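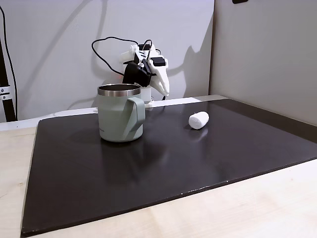
How to run a small robot arm demo at your open day

By Dima Qaisi

Every November we open up the workshop at Cluvside for an afternoon, and every year somebody from another makerspace takes me aside by the coat rack and asks how we run the robot table. I've answered that question standing up with a cookie in my hand so many times that it seemed kinder to write it all down. So pour yourself something warm and we'll go through it.

Pick one task and make it small

Our demo is cocoa. The arm picks up a marshmallow and drops it in a mug, and that's the whole show. The first year we tried sorting blocks by color (we called it Savia, and I still have the stickers) and people drifted off before the second block. With cocoa, a five-year-old knows what is supposed to happen before you open your mouth.

Use a mug with a wide opening and some weight to it. Insulated ones are good because they don't scoot when they get bumped. Leave it empty for the demo. You can serve the real cocoa from another table, well away from the wiring.

Set up the table

Put down a dark board first. White marshmallows show up beautifully against it, for the visitors and for the arm's vision too. A shiny board will throw the room lights back at you, so walk all the way around it before you settle on a spot, and turn off an overhead lamp if you need to.

Turn the mug handle out to the side, toward the marshmallow, and check that the fingers can come down without knocking it. Then run every cable up and behind the arm, leaving a generous loop at the top so that nothing pulls tight when it reaches forward. I once skipped the loop and spent the first half hour apologizing to a Scout troop.

Rehearse more than you want to

The evening before, do 30 practice drops. Write down the misses and where the marshmallow was lying when they happened. Ours mostly missed when it sat too close to the mug, so now we keep a good hand's width between the two.

Squeeze matters as well. Start with the grip too gentle and work up slowly – a squashed marshmallow sticks to the fingertips and won't let go over the mug. Wipe the tips with a damp cloth and dry them before the next group comes in.

When the visitors arrive

Keep groups small and let one child place the marshmallow while the arm is parked. Hands come back behind the tape, you say "ready?", they all shout it back, and you press start. One grown-up stays by the stop button the entire time and does nothing else, not even chatting.

Talk while it moves! Tell them which joint is turning and ask them to guess where it will go next. If it misses, let them see the miss, reset, and try again. Some of our best conversations have started with a marshmallow on the floor.

We counted 435 visitors at the last one, and I went home with no voice. Buy an extra bag of marshmallows, because the helpers will eat the first.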